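Folding task, jersey keeps bunching
Robotics Club > Student Projects

kustelska_4
22 November 2023
Our club project is two-arm folding on a sofa. Towels are fine. Jerseys are not. We trained on 1,512 episodes, 8 of us taking turns on the leader arms. Wrist view from a jersey run:
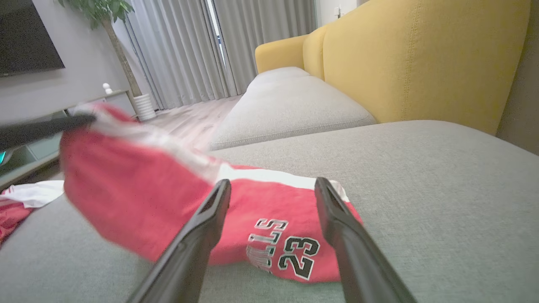 Red 23 jersey, one corner up, seen from the other arm's wrist

Smadi
Your lettering is creased before the fold even starts. I'd flatten first, then lift. Also, get it off the sofa. A table is easier.

kustelska_4
The sofa is in the task rules, so it stays. Flattening first is fair — we skipped it to save time.

brunley_nk
Disagree with Smadi. A separate flatten step doubles your episode length. Slow the lift down instead. That raised side is a blur, and the policy can't learn much from a blur.

Smadi
Slower lifts won't take out a wrinkle that's already there.

Natália Kollár
We had this at Clevberg in July. More data did it for us, 4,000 episodes, no flatten step.

kustelska_4
We don't have the hours for that. Trying slower lifts first.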